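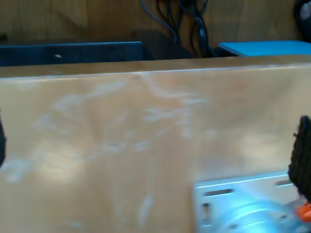 Section 6: Giving the Zendik its first chores

6.1 Before you begin

You will have read the brochure. Please put it somewhere safe and go by this section instead, as it was written by the people who answer the support line.

The Zendik is a two-armed bench machine for small, dull, repeated jobs in a workshop, stockroom or large and patient household. It can pick up, hold, turn, pass across and put down. Most chores are made of those five things plus a sixth, noticing that something has gone wrong, and the sixth is still mainly your department.

Allow a full morning for your first chore. Owners who allow an hour ring us after lunch.

Note: If your machine was supplied through Väisänen, the arms arrive already matched to each other. Skip step 3 in 6.3.

6.2 Choosing a chore

The lists below come from the Plirier test bench and were last revised on 13/02/2021.

Usually fine without help:
Moving closed cardboard boxes from one marked spot to another
Sorting rigid parts into trays
Holding one end of something while you deal with the other

Fine on a good day:
Plugging in cables
Opening a box that has been taped by a reasonable person
Wiping a flat surface with nothing on it

Not yet:
Folding fitted sheets (nor can we)
Untangling anything
Washing up glasses you are fond of

Cables deserve a word. A plug is stiff, the lead behind it is floppy, and the lead has opinions. A machine can put the same plug into the same socket 400 times in a row, then miss on the next go when the lead has swung a little to one side. Start with the lead laid out straight and add the slack later.

6.3 Setting up the first run

1. Clear the bench of everything the chore doesn't need. Mugs count.

2. Check that both grippers open and close fully. Listen for scraping.

3. Match the arms. Choose Arms, then Match, and stand back until the lamp stops blinking. The arms will move towards each other in a way some owners find alarming. They stop short.

4. Look at the finger pads. Brush out fluff and cardboard dust with the small brush from the spares bag. Worn pads hold well enough until you give them something smooth.

5. Place the object where you would like it picked up. Mark the spot with tape if you mean to leave the room.

6. Guide the arms through the chore by hand, slowly, 13 times. Vary the starting position a little each time, by a finger's width or so. Thirteen identical runs teach the machine one run.

7. Choose Rehearse. The Zendik will go through the motions at quarter speed. Keep a hand near the stop button and resist the urge to help.

8. If the rehearsal goes well, choose Run.

Caution: Do not reach between the grippers while the lamp is green. The pads are soft. The arms behind them are not.

6.4 Grip settings
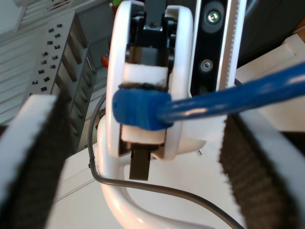

Grip strength runs from 0 to 100. The factory setting is 65, which suits boxes and most hard plastic, and is too much for anything you would describe as delicate to a courier.

For plugs and connectors, hold the thick part behind the tip and leave the lead free to move. Gripping by the lead itself gives a tip that points wherever it likes, and the machine will chase it round the socket with great dignity for as long as you let it. Bring the strength down a step at a time until the object slips, then go back up 2 steps.

For large flat things, use both arms and set Follow to On, so that one arm gives way when the other pulls. With Follow off, each arm believes it is in charge. Boxes do not survive this for long.

Flakley pads (sold separately) give a better hold on glossy surfaces. They also pick up every hair in the building. Clean them at the end of each session.

6.5 When it goes wrong

The gripper closes beside the object. The object has moved, or the light has. Draw the blind, repeat the rehearsal, and look at your tape.

The object is dropped halfway. Raise the strength slightly and check the pads. If it drops at the same point every time, something is snagging, most often a lead caught under the object.

The machine stops and waits. It has met something it did not see in training. Press Resume if you can see no cause. Press Reset if you can.

The chore is finished correctly but takes longer than doing it yourself. This is normal. Speed can be raised under Motion after more than 400 clean runs. For a job you do twice a year, we would gently suggest doing it yourself.

6.6 Leaving the machine alone

Do so for short spells at first. Stay within earshot, and empty the finished tray before it is full, as the Zendik will go on adding to it regardless. Settings for longer unattended runs are in Section 7.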